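Stop Throwing Out the Kitchen Table

By Ignacio Vallejo
Apr 24, 2025

The town of Bullbridge picks up large trash eight times a year, and on those mornings I drive slowly. Last September I passed three dining tables on one street. Two of them had nothing wrong with them that I could find from the curb except scratches and a few white rings from hot cups.

I think we have become too quick to get rid of solid wood furniture, and I think the town makes it worse by taking it for free.

A table made of real boards can be sanded. The top can come down a little, the rings go with it, and a coat of oil brings the color back. I did this to my mother's table over a weekend and spent 15 dollars, most of it on sandpaper. I had never done it before. The first pass was uneven and I had to go over one end again with a finer grit. It still has a dip near the corner where I leaned too hard on the sander. We eat on it every night.

Compare that with what usually replaces it. The table my neighbors bought was pressed board with a printed surface. It looked fine in the store. After one winter a corner swelled from a leaking plant pot, and a swollen corner on that kind of table can't be sanded down. They put it out on the curb as well.

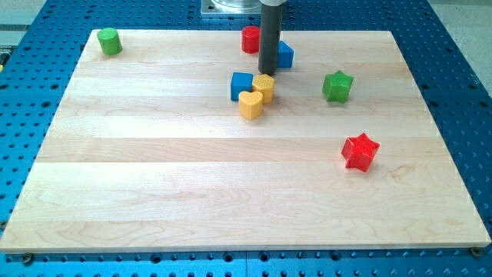 People tell me they don't have the tools or the room, and that is a fair point. Plenty of people in town live in apartments where running a sander would bring a knock on the door. A repair shop is the usual answer, but we have only one left, Ortuño, out past the rail yard. It charged a friend of mine 109 dollars to reglue four chairs. I thought that was reasonable for the hours involved. She could have bought four new ones for less, and she nearly did.

So I don't blame anyone for doing the arithmetic. What I would like is for the arithmetic to change a little. Titover, the next town over, charges a small fee to haul away furniture and puts the money toward a shared workshop in the old bus garage. Residents can book a bench for an evening. There are clamps, sanders and a dust collector, and someone on duty who can show you how to use them. I have been twice as a guest. Both times every bench was taken.

Our council heard a plan for something similar and set it aside because it would cost 3,000 dollars to wire the room behind the Pultik building. I understand being careful with public money. But we already pay for the trucks, the crew and the space in the landfill, and those bills come back every year.

Some furniture isn't worth saving. I have given up on a dresser with powderpost beetles and a bed frame that had split along the grain in two places. A free pickup makes sense for things like that, and for people who can't lift or pay. I would keep it for them.

For the rest, a modest fee and a room with decent outlets would be a start. The plan is still on file with the town clerk, and the council can bring it back whenever it likes. I hope it does so before the next pickup.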